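Paula Roman on cleaning up the shared logins at a small firm

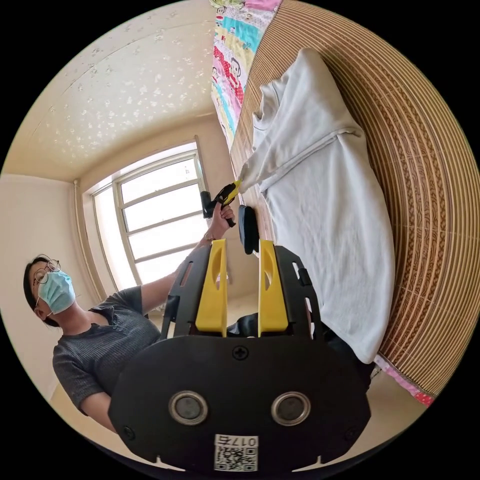
Round glasses, a face mask and a yellow-and-black gripper tool held up near the window.

When Paula Roman took over IT at Prunasden, the company kept its passwords in a spreadsheet. It had 2682 rows. Some were for services the company had stopped paying for, some were duplicates, and one whole tab was labeled "old, do not use" and was in daily use by the shipping desk.

"I printed the first page and took it to my manager," Roman says. "I didn't need to print the rest."

Prunasden sells replacement parts for commercial kitchens. It has 198 employees across 3 offices, and until last year Roman was the only person on staff whose job was mainly security. She agreed to talk about how the company moved off shared accounts, which she says took far longer than the software part of the job.

The software part was a business password manager from Kerside. Roman looked at a few products and picked that one for a dull reason. It could show her which accounts were being opened by more than one person, and it could do that without showing her the passwords themselves.

"I didn't want to see them," she says. "If I can see them, then I'm a risk too. People also stop trusting you. They think you're going to comment on the fact that it's their dog's name."

She started with the accounts that could move money: the bank portal, the two payment processors and the supplier credit accounts. Each person who needed access got a separate login with its own second step at sign-in. Where the service charged per user, she asked for the budget. Most of it was approved. The part that was turned down covered a freight booking site that wanted full price for every extra seat, and that login is still shared by five people today.

"It's in the vault, it has a long random password, and it gets changed when someone leaves the team," Roman says. "I'd like it gone. It's on my list every quarter."

The harder conversations were about email. Several departments had a common inbox with a password everyone knew by heart. The one for returns had not been changed since the mailbox was set up. Roman replaced these with delegated mailboxes, where staff open the shared inbox from their own account. She expected complaints about the change and got them, mainly over phones. The mail app that many people used at the time handled delegated boxes badly, and for most of August she was walking people through it one by one.

"I had a script by the end. Open settings, remove the old account, add your own, wait, then look for the second folder list. The waiting was where everyone gave up. It took a few minutes and they'd think it was broken."

She was also surprised by how many accounts were tied to people who had left. The company's domain name, for example, was registered under the personal email address of a former contractor. Getting it back meant sending in business records and waiting nearly 5 weeks for the registrar to accept them.

"He was very nice about it. He just didn't have that email anymore either."

The Cârstea office, which joined Prunasden through a purchase, was handled last. It had its own systems and its own habits, including a notebook kept in a desk drawer. Roman does not think the notebook was the worst thing she found. Someone would have had to be in the building to read it, while the spreadsheet had been emailed around for years. She let the office keep it for a month after the move, then asked for it to be shredded.

Roman has a short answer when other small firms ask where to begin. She tells them to turn on two-step sign-in for email before they buy anything, because the reset links for everything else arrive there. After that she suggests making a list of accounts with a name next to each one. At Prunasden, any account without a name after two weeks was closed.

"We closed one we needed," she says. "It was the label printer service. We had it back the same afternoon."

Her next project is Skerkoris, the warehouse system, which does not support single sign-on in the version the company runs. The upgrade is planned but has no date yet. Until then, warehouse staff have individual logins with passwords stored in the vault, and Roman reviews the list of users herself at the start of each month. Last month she removed two.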